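Ellery opens its first kitchen shop in Londska
February 19, 2020

I've been wanting to write this one for ages, so forgive me if I gabble a bit. Ellery, the small kitchenware business I started on a market stall nine years ago, is opening a proper shop in Londska, with a door and a till and everything!

We'll be at 6 Proner Street, in what used to be the shoe repairer's. It's a narrow building and the stairs are steep, but the light at the front is lovely and there's room for all the things I could never fit on the stall — the big stockpots, the bread tins, the mixing bowls that people kept asking me to bring back.

The ground floor is for everyday bits like mugs, salt shakers, tea towels and wooden spoons. Upstairs we've put in a long table for our new Lusora suppers, where 9 people at a time can cook a meal together and then sit down and eat it. Places are £60 for a pair, food included, and the first menu is a fish stew with far too much garlic in it (my choice, I'm afraid).
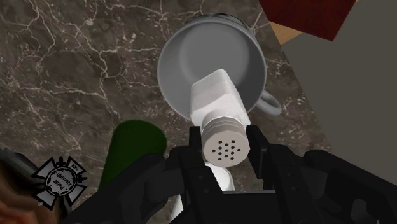 Do I need to book for the suppers?
Please do, either by phone or at the till, and tell us then about any allergies so we can plan the shopping.

I'm also very happy that the old stall regulars can still bring their knives in for sharpening. We'll do that at the back counter while you wait, or you can leave them with us and go off for a coffee.

The doors open at the end of February, and on the first morning there'll be soup and cheese scones until they run out. Come and say hello, bring your mum, bring your blunt bread knife.

Riaan Msimang, owner, Ellery

Press visits are welcome in the week before we open. Ask for me at the shop, and please use the side entrance, as the front step is still being mended.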